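Chapter 7

Small Print and the Idea of Agreement

Most textbooks on contract begin with the claim that a person who signs, or clicks, has agreed. This one starts from doubt. When Hauwa Okonkwo took a gym membership in Murnusthorpe, she ticked a box beside 32 clauses and was in the building two minutes later. The law says she consented to all of them. It is fair to ask what that word is doing.

The usual answer is that she had the chance to read. Courts like this answer, as it saves them from asking what went on in anyone's head. It is less convincing when the terms run to 488 lines and the other side will not change a single one. Ifeanyi Bako has called the chance to read "a door painted on a wall", and although he overstates it (some people do read, and a few walk away), his critics have never shown that many customers use that door.

A second answer is that shops and firms compete, so bad terms will drive buyers elsewhere. Students should be wary of it. Buyers compare prices. They seldom compare clauses on late fees or on where a claim must be brought, and a seller who writes kinder ones may gain nothing by it.

We shall look at three matters in turn: how notice is given, when a term is too harsh to stand, and who should carry the cost of unclear wording. The Clovport ferry dispute runs through all three. Readers who already know it may go straight to section 7.2, though the facts are often told wrongly, and the version in Asabe Ojo's casebook leaves out the second ticket.
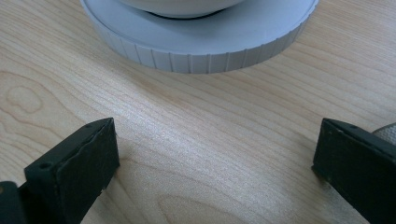 Notice is the oldest of the three matters and the one most often waved through. A term counts only if reasonable steps were taken to bring it to the customer before the deal was made, and "reasonable" has been stretched a long way. Suppose a café owner puts her terms on a card and lays it on a pale wooden table like this one, with the grain plain to see in the daylight. Has she given notice to the man who ordered at the counter and sat down afterwards? She has not, however clear the card, for his contract was already made.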